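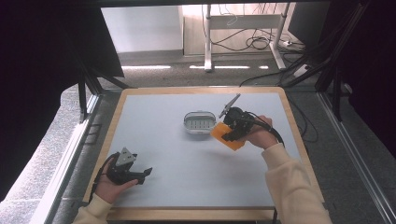 Clear soap dish with the slotted tray in place, and an orange block beside it.

I went through three soap dishes last year before buying this one from Stuvau. The first was ceramic and held water like a bowl. The other two were bamboo and went black underneath by October. What I wanted was a dish that drains, fits beside a narrow sink and can be washed without a brush.

The dish is a clear plastic tray with rounded ends and a raised rim. A grey-white insert with rows of small slits sits inside it. Soap rests on the insert and the water goes through to the bottom. That part works. A bar used by two people stays firm, and I empty the dish every Sunday. If you skip a week you get a thin layer of soap sludge, and since the plastic is clear you will see it.

The insert lifts out and both parts rinse clean under the tap. The slits are narrow, and soft soap clogs them. I had this with a Manolakis olive oil bar, which left a paste in the middle rows that I had to push out with a toothpick. Harder bars leave very little behind.

Size is the main limit. A standard bar fits with room at the ends. A thick block hangs over the rim, and a kitchen sponge does too if it's a big one. I tried it at the kitchen sink for a few days and moved it back to the bathroom.

There are no rubber feet on mine. On a dry counter it stays put, but on wet tile it slides when you pick up the soap with one hand - a strip of grip tape fixed it. The plastic has picked up fine scratches on the bottom. It hasn't yellowed so far.

I'd buy it again for a bathroom. For dish sponges, get something longer.

Covadonga Ibarra

Comments (3)

Periklis Papadakis
Mine clogs too. Soaking the insert in hot water with a little vinegar clears it in 40 minutes, no toothpick.

altlow687
Does the insert come in other colors? Ultport only had the grey one.

Covadonga Ibarra
I've only seen grey.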